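Electronics Bench Assembler – Circuit Boards and Wire Connectors
Marnbridge site, fixed term to the end of August 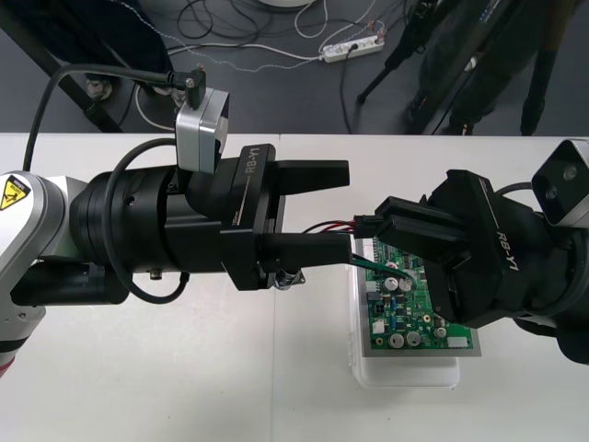 Kivunero builds and repairs small control boards for pumps, fans and cold rooms. We are hiring 4 bench assemblers for the board room at Marnbridge. The work is seated, done at white tables, and most of it involves boards small enough to hold in one hand.

Reference: 183
Reports to: Board Room Lead
Closing date: 22 March 2022

The work
Fit wire connectors to bare and part-built boards, following a printed work sheet.
Check connector seating, pin order and wire length against the drawing.
Hand solder through-hole parts. Surface-mount parts arrive already placed from our Grendon site.
Log each board by serial number and record faults by code. Free-text fault notes are not accepted.
Pack passed boards in anti-static bags, 131 to a crate.

The current order is for 3000 boards. Two board types are in production. The second has a tighter connector layout, and new starters move to it after passing the solder check on the first.

What you need
Steady close work for up to two hours between breaks.
Able to read a wiring drawing and tell wire colors apart. A color vision test is part of the interview.
Some soldering experience, paid or unpaid. Bring a sample board if you have one.
Basic written English for the work sheets.

Useful but not required: crimping experience, a current solder certificate, or time spent on rework. Rework is handled at a separate bench under the Dağdelen contract – applicants interested in it should say so on the form.

Hours and conditions
Day shift only, 7:30 to 4:00, with a half-hour unpaid lunch. Wrist straps and heel straps are supplied and must be worn in the board room. No food, drink or hand cream past the door.

How to apply
Pick up a form at the Marnbridge front desk or ask for one by mail. Quote the reference on every page. The interview includes a bench test: fit and check one connector, then solder one row of pins. Tools are provided.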